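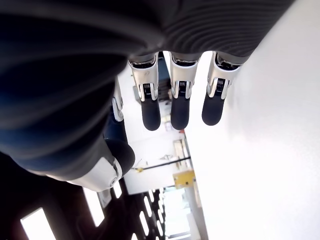
**Can the Grikden shelf unit be fixed to a plasterboard wall?**

It can, provided each upright is screwed into a timber stud or into a hollow-wall anchor rated for the load. The plugs packed with the unit are for brick and block only.

# Grikden Wall-Mounted Shelf Unit

The Grikden is an adjustable shelving system for utility rooms, garages and workshops. Two steel uprights are fixed to the wall and the shelves hang from brackets that hook into the slots. Shelf height can be changed without tools once the uprights are in place.

The unit is sold in two widths. Both use the same uprights and the same brackets, so a narrow unit can be changed to a wide one later by moving one upright and buying longer shelves.

## What is in the box

- 2 slotted steel uprights, powder-coated
- Shelves and brackets for the width ordered
- Wall screws and plugs for brick and block
- Upright end caps
- Printed drilling template

A drill, a spirit level and a 9 mm masonry bit are needed and are not supplied.

## Materials and finish

Uprights and brackets are cold-rolled steel with a light grey powder coat. Shelves are birch plywood, sanded and sealed on all faces with a clear water-based lacquer. The front edge is rounded. The back edge is left square so that the shelf sits flat against the wall between the uprights.

Shelf thickness is 22 mm. Cut edges made by the customer should be sealed before use, particularly in an unheated garage. Any clear lacquer for indoor joinery will do.

## Loading

The load rating is printed on the label on the back of each upright and applies to an evenly spread load on a solid masonry wall. It does not apply to plasterboard, where the limit is set by the anchor or the stud fixing. Use the lower of the two figures.

Heavy items should go over the brackets and towards the wall. A load placed on the front edge puts more strain on the top fixing than the same load placed at the back. Tins of paint and boxes of tiles are best kept on the lowest shelf.

Do not use the shelves as a step or as a support for a hoist.

## Fitting

1. Check the wall for pipes and cables with a detector.
2. Tape the template to the wall and level it. Mark the top hole for each upright.
3. Drill and plug the top holes. Hang the uprights loosely on their top screws.
4. Check each upright with the level, then mark the remaining holes through it.
5. Swing the uprights aside, drill, plug and fix. Tighten all screws by hand.
6. Lay the level across a pair of brackets before fitting the shelves.

If the wall is uneven, pack behind the upright with steel washers at the fixing points. An upright pulled tight into a hollow will bow, and the brackets may then be hard to seat.

## Seating the brackets

Each bracket has two hooks. Push both into the slots and press down until the shoulder of the bracket rests on the steel. A bracket that rocks has caught on one hook only and must be lifted out and refitted. Screw the shelf to the bracket from below with the short screws.

## Compatible parts

| Part | Fits | Notes |
|---|---|---|
| Bovton side rail | Both widths | Clips to shelf end, no drilling |
| Calado hanging bar | Wide unit only | Fits below a shelf, takes standard hooks |
| Zuvex corner bracket | Both widths | Joins two units at a right angle |

Brackets from the older Zuvex range have a narrower hook and must not be used in Grikden uprights. They will go in but do not lock.

## Care

Wipe with a damp cloth and a mild washing-up liquid. Scouring pads will dull the lacquer. Chips in the powder coat should be touched up to prevent rust. Check the wall screws after the first month of use and again whenever a shelf is moved to carry a heavier load.

## Spares

Brackets, end caps and single shelves are available separately. Quote the code on the upright label when ordering. Uprights are sold in pairs only.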